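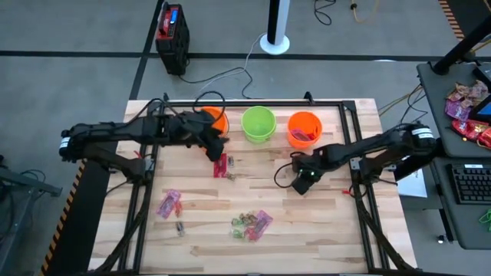

What is a player release window, and how long does it last?

A release window is the period in which a contracted player may move to another team without the consent of the league. In the Nondska League it opens on the first day of January and closes after 40 hours of official play have been completed.

The rule was printed on the inside cover of the handbook, and Roswitha Imhof had read it so often that the page had come loose. She was Registrar of the Nondska League, which organised competitive play of a single strategy title, Clovden, for teams in the northern towns. Her duties were to receive forms, to stamp them, and to refuse those which arrived late.

The form on her desk had arrived late. It had been submitted by Elholm, a team of modest standing, and it asked that Syafiqah Harahap be released to their rivals at Lu. The player had signed it. The team manager, Joar Lindholm, had signed it too, in green ink, and had dated it January 17, 2022. According to the official clock, the window had closed that same afternoon, 2 minutes before the form was received.

"The clock includes pauses," said Mr Lindholm, who had been asked to attend. "There was a pause of eleven minutes in the second match. My player's headset failed. If pauses are not play, the window was open."

"The handbook refers to official play," said Mrs Imhof. "It does not define a pause."

"Then you may define it."

Mrs Imhof replied that the Registrar did not define terms. The Registrar applied them. She would put the matter to the Adjudicator in writing, and the parties would be informed. 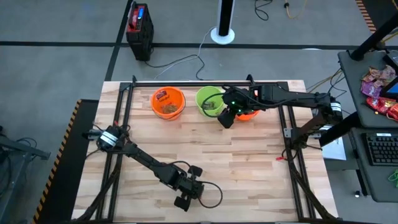
The Adjudicator was Norbert Szilágyi, who had held the post from the league's first season and had been called upon once, in a dispute over the spelling of a team name. He read the papers standing up, with his coat on. He asked for the match record, and then he asked to see the player alone.

Miss Harahap sat very straight in the chair provided. She was ranked fourth in the league and had 1,625 points, and she looked as though she had not slept.

"Do you wish to leave Elholm?" he asked.

"I signed the form, sir."

"I have seen the form. It was signed at the table, during the pause. Is that correct?"

She said that it was. Mr Lindholm had brought it to her while the headset was being changed. Lu had offered a transfer fee of 185 crowns, and Elholm owed rent on their practice room. He had told her it would be best for everybody, and that there was very little time.

"And the remainder of the match?"

"We won it," she said. "I thought I should finish properly."

Mr Szilágyi wrote for some minutes. His ruling, when it was issued, ran to a single paragraph. A pause was to be regarded as official play, it said, as players remained at their stations and under the authority of the referee. The window had therefore closed. It said further that no document unconnected with the match could be put before a player at such a time, and that the form would have been void at any hour.

Mrs Imhof entered the ruling in the register and sent copies to both teams. Arvid Tangen, the manager at Lu, acknowledged his by return and made no objection. Mr Lindholm did not reply.

In the evening she took down the handbook and found the loose page. She wrote the new definition beneath the old rule, in pencil, pending approval. Then she fixed the page back in with a strip of tape and went to see whether Elholm's next match had started.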